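Chapter 7
Building the Box

By now you have two arms that move when you tell them to, and you have probably knocked a coffee cup off your desk with at least one of them. Mine went on 28 July 2024, straight onto a stack of printed wiring diagrams, and that was the day I quit clamping arms to furniture and started on a proper cell. In this chapter we're going to build one too. You'll need a free weekend, a hex key you like, and somebody patient to hold the other end of things (I had Shanthi Nanayakkara, who shares the bench at the Usbridge workshop with me and who has opinions about corner brackets).

Let me tell you what I got wrong first, so you can skip it.

I cut the posts before I had measured how far the arms could reach. Please don't do this! Put an arm on the table, stretch it out as far as it goes in every direction, and chalk the outline on the tabletop. Then add 60 mm all the way around for the cables, which always swing wider than you think. My first set of posts came out 300 mm long, and the arms could have climbed out over the top like cats leaving a bathtub. Those posts are shelf supports now.

The second thing was the front rail. I figured it was just trim, so I used a light piece left over from another job. But the arms bolt onto that rail, and every time one of them stopped short, the whole front edge shivered and the other arm shivered along with it. We swapped in a heavier length and put each base on its own mounting plate. If you only spend real money on one part of this build, spend it there. Shanthi says the corner brackets matter just as much. We'll get to brackets in Section 7.3 and you can decide who you believe.

Then there are the walls. You can leave the panels bare and the arms won't care one bit. I lined mine with wallpaper, a blue one with big flowers all over it, and people do ask. I like it, that's most of it, and I'm the one who has to look at it every evening. It's cheap to change, too. Cut each sheet a little oversize, smooth it on from the middle, and trim the edges with a fresh blade after it has dried overnight. The floor gets its own panel, which should lift out, since sooner or later a screw is going to roll under it. 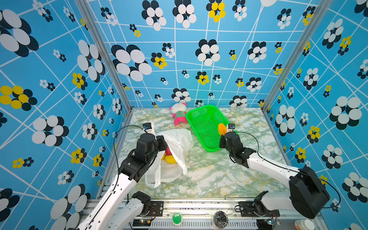
Bags are what I'd save for last, by the way. When you start giving your arms things to pick up, begin with something that keeps its shape, like a basket or a block, and work up to soft toys. A plastic bag folds differently every single time you touch it, and I spent most of August muttering at one.

Keep the push button where your hand lands without looking. Ours sits on the front rail, and before I powered anything up I practiced reaching for it with my eyes shut, feeling very silly. Do it anyway. Wire it and test it before you mount the second arm, and test it again after.

Before you turn the page, gather your extrusion, your panels, your mounting plates and your chalk outline. Section 7.1 starts with cutting the posts, and you'll want the outline next to you when you mark the first one.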